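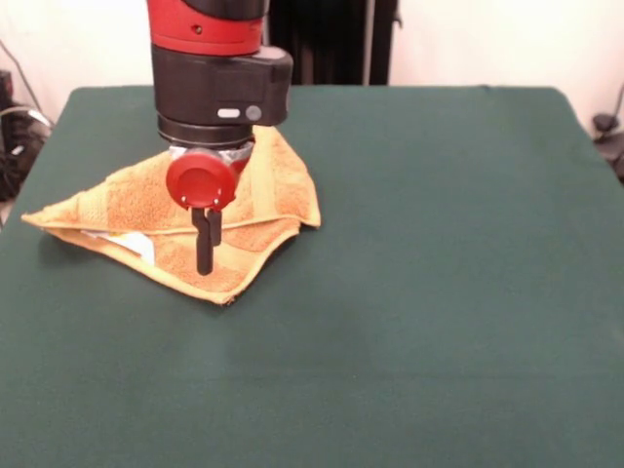 Clonix open day, cloth handling cell, Covunberg. Notes typed up the same evening from my pocket book. Deformables were the only reason I went, since our own Fitetico fixture still wants every textile presented flat. Their test starts from a crumple, and the grasp is a top-down pinch with the two fingers close together over the middle of the towel. Orange terry on green cloth is an easy segmentation problem. I would want the same run with green terry before believing any success rate. Cycle limit is 60 s per attempt, then the operator resets.

Asked about grasp point selection. They take the highest ridge in the depth map and reject anything within 16 mm of a detected edge. No tactile sensing. Finger force is fixed for the whole session.

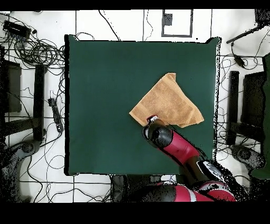 One visitor wanted to know whether the rejection margin was tuned on this towel or carried over from thinner goods. Carried over, apparently, from dish cloths, and not revisited. Same visitor pointed out that a margin in millimeters makes little sense when the pile height changes. Agreed. Our Delaunay mesh code has the same fault: spacing is hard-coded and nothing scales with thickness. Added to the list.

Calibration is redone every morning, 17 poses.
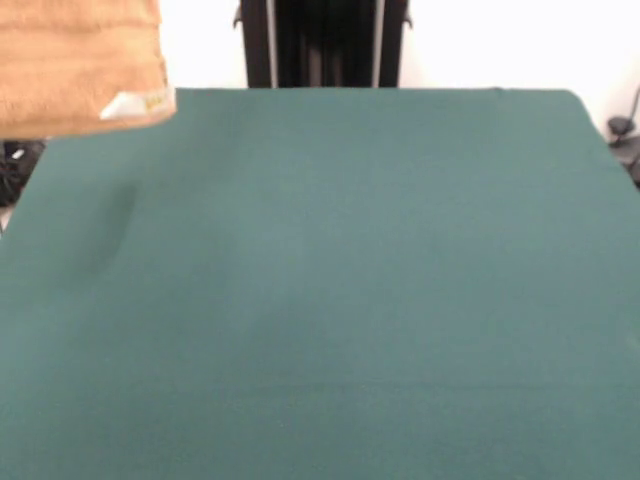
Towel above the table, label at the lower corner.

Labels are a separate problem for us. The edge detector reads a white tag as background and splits the contour in 2. Clonix mask by color and then close the gap, crude but cheap. Worth trying on our side before anything learned.
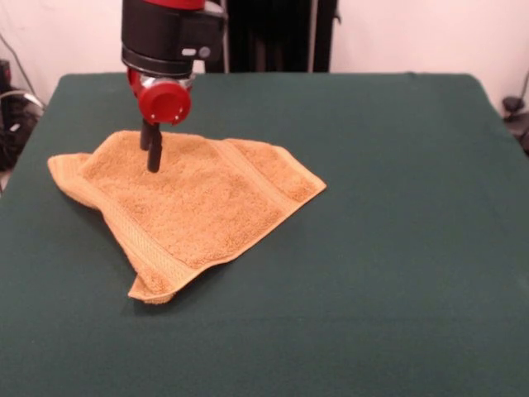
Fingers over the towel, corner folded back lower left.

Folded corners count as failures in their scoring only if they remain at the end of the attempt. Ours count at any time. Numbers can't be compared until that is settled.

To do: ask for the scoring sheet, rerun our December set with the 16 mm margin, check whether the fixture camera can see ridge height at all.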